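4. Tidying tasks in the simulated kitchen
28 January 2021, by Lauri Hakala

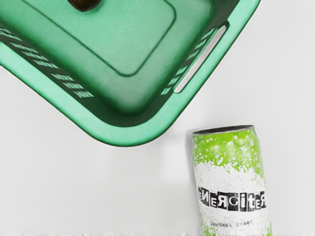 Can a machine put the shopping away without help? Only for a small set of goods so far, and only when a person has prepared the place before.

Figure 4. Rendered view from the tidying task, with a green basket and a can.

The tasks in this section were chosen from a list of 122 household chores, which we collected by interview in Dresirside in May. Most of these chores have a part where one thing must be lifted and placed inside another thing. For a person this part is so easy that it was often left out of the interview, and we had to ask for it again.

We used the Tidon simulator for all training. In Figure 4 the basket has slots in its walls and a long handle opening, and the white surface can be seen through them. Such openings are a known difficulty for depth estimation, as the method must decide if a pale stripe belongs to the basket or to the table. The can is a simpler shape, but its printing curves away at the sides, and a label reader trained on flat pictures does not always manage this. We did not use the brand name as an input to the policy.

Each policy was run for 400 trials. A trial was counted as a success if the object was resting inside the basket at the end and the basket had not been turned over. The Peng policy, which plans the whole movement before it starts, was slower but made fewer errors near the rim. The Dundlow policy corrects itself during the movement - this helped when the object slipped, but it also caused many small pushes against the basket wall.

We then asked 3 professional cleaners to watch recordings of both policies. They agreed that neither would be useful in a home at present. Their main complaint was the time. One of them remarked that she would have finished the room while the arm was still choosing where to hold the can.

It should be said that simulated contact is more forgiving than real contact. Soft plastic bends, and a full can behaves differently from an empty one. We plan to repeat the trials with real objects, but the results of this section should be read for simulation only.

Comments (2)

mtk_lab: Was the basket fixed to the table in the 400 trials? I could not find it in the text.

Lauri Hakala: It was free to move. I will add this to the next version, thank you.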